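Spoons First, Then the World
The Movar club spends its evenings teaching a robot arm to clear up after lunch 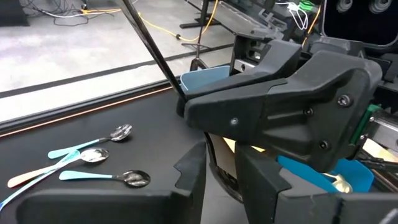

The hard part is the shine

Ask Dineo Venter what the toughest object in robotics is and she'll answer before you finish. "A teaspoon!" It's thin, it lies almost flat, and the bowl throws back every lamp in the room. She is a second-year student and she has been arguing with spoons since October.

Movar is the student robotics club at Coetzee College, and this year's project is cutlery sorting. Turquoise handles, peach handles, silver bowls, a gold-colored one in the blue container: the club likes a colorful table, and the black top makes the handles pop. The arm has to find one spoon, close on it and let go over the right container. Do that at a dinner table and you barely notice. Watch a gripper try it (slowly, with four people leaning in and holding their breath) and you start to admire your own thumb.

The club has 34 members, and on a good night most of them want a turn. Kwame Tetteh keeps the sign-up sheet. Turns last ten minutes, and he is strict about it, except when somebody is on a streak.

What they're all chasing is the Broselari Challenge, where teams get 60 spoons and a single table. Overlapping handles are allowed, and the judges are known to enjoy a messy pile. Last year Movar got through a little over half of theirs. "We were so happy, we hugged the wrong team," says Bongani Mahlangu, who wrote most of the grasping code and is rewriting it now.

Their adviser, Halldóra Damgaard, mainly brings soup. She also asks the question that gets written on the whiteboard each week. The latest one: what will you do about forks?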